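Search this site Search Go

Screwdriver

Last updated in August
By the Gebretsadik Household Reference staff

A screwdriver is a hand tool used for turning screws. The common type has a handle at one end and a metal shaft, also called the shank or blade, that ends in a shaped tip. The tip fits into a matching recess in the head of the screw, and turning the handle drives the screw in or backs it out. Screwdrivers are made in many sizes, from the small ones used on eyeglasses and watches to heavy ones with square shanks that can be turned with a wrench.

History

Screws were used in presses and other machines long before they were used as fasteners. Small metal screws were used in Europe by the late Middle Ages to hold together armor and, later, the locks of firearms. The tools that turned them were mostly simple blades with wooden handles, often made by the same smith who made the screws. Because each screw was cut and filed by hand, no two were quite alike, and a screw taken out of one hole might not fit another.

Screws became cheap only after machines were built to cut them, in the late eighteenth and early nineteenth centuries. Carpenters who had relied on nails and pegs began to use them for hinges, locks and furniture. The screwdriver became an ordinary part of a woodworker's chest in the same period. British workers often called it a turnscrew, and the name can still be found in old catalogs.

The slotted screw was the usual kind until the twentieth century. It is easy to make, but the blade can slide sideways out of the slot and mark the work. The square-socket screw came into use in Canada in the early 1900s and is still common there. The cross-shaped recess followed in the 1930s and was taken up by car makers, whose power drivers needed a screw that would center the tip by itself.

Parts

The handle is usually wood, plastic, or plastic with a softer rubber-like cover. A wider handle lets the hand apply more turning force. Handles on very small screwdrivers often have a free-spinning cap, so that one finger can press down on the cap while the others turn the body.

The shank is normally made of hardened steel. Many are plated to resist rust. The tip may be left unplated or given a black finish, because thick plating changes its size and makes a looser fit. Some tips are magnetized to hold a steel screw in place while it is being started. A magnetized tip has no effect on brass or aluminum screws.

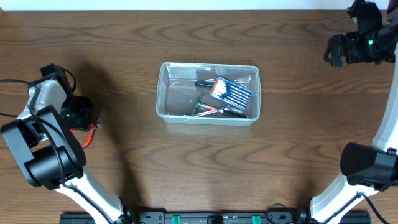 Types of tips

Slotted or flat tips are sized by the width and thickness of the blade. The blade should be nearly as wide as the slot is long and should fill it from side to side. Cabinet screwdrivers have a tip no wider than the shank, so they can reach a screw set down in a narrow hole. Keystone tips flare out and then taper, and are stronger.

Phillips tips are cross-shaped and come in numbered sizes. Number 2 is the one most often needed around a house. Pozidriv tips look much like Phillips tips but have extra ribs between the arms of the cross, and the two should not be mixed. Screws of the Pozidriv kind are usually marked with four thin lines on the head.

Hex tips have six flat sides and are also sold as bent keys. Star-shaped tips with six points, known by the name Torx, are found in cars, appliances and deck screws. A version with a hole in the center fits screws that have a small pin, which are meant to discourage people from opening the equipment.

Special forms

A stubby screwdriver has a short shank and handle for tight places. An offset screwdriver is bent at the ends and is turned like a wrench. Ratchet screwdrivers turn the screw in one direction and slip in the other, so the hand does not have to let go of the handle. Interchangeable bit drivers hold short bits in a socket, and the same bits can generally be used in a power drill.

Insulated screwdrivers are covered with plastic down to the tip and are tested for electrical work, commonly for use at up to 1,000 volts. An ordinary plastic handle gives no such protection and should not be relied on near live wires.

Sets and storage

Screwdrivers are sold singly or in sets. A small household set holds the common slotted and Phillips sizes. Precision sets have slim shafts and small tips for electronics, toys and eyeglasses. The Custano catalog, which supplies hardware stores, divides its drivers into household, precision and trade groups and lists 511 items in all, most of them bits. Drastus sells a single bit case with 80 pieces.

At home, screwdrivers are kept in drawers, racks, rolls or boxes. Racks make it easy to find a size at a glance. Rolls are light to carry, but a damp cloth roll can cause rust. The tool library in Clandavow lends 2,000 tools and stores its screwdrivers by tip type, with the sizes marked on the ends of the handles.

Use and care

The tip should be held straight in line with the screw and pressed in firmly before turning. A pilot hole makes a wood screw easier to drive and helps keep the wood from splitting. Rubbing the threads with wax also reduces the effort.

A stuck screw can sometimes be freed with penetrating oil, left for 20 minutes and reapplied if needed. Tightening it very slightly before loosening may break the rust.

A worn slotted tip can be filed square again. Worn cross-shaped tips are normally replaced, as the angles are hard to restore by hand. Screwdrivers should not be used as chisels or pry bars, which can bend the shank or chip the tip.

See also: Allen key, Drill bit, Pilot hole, Wrench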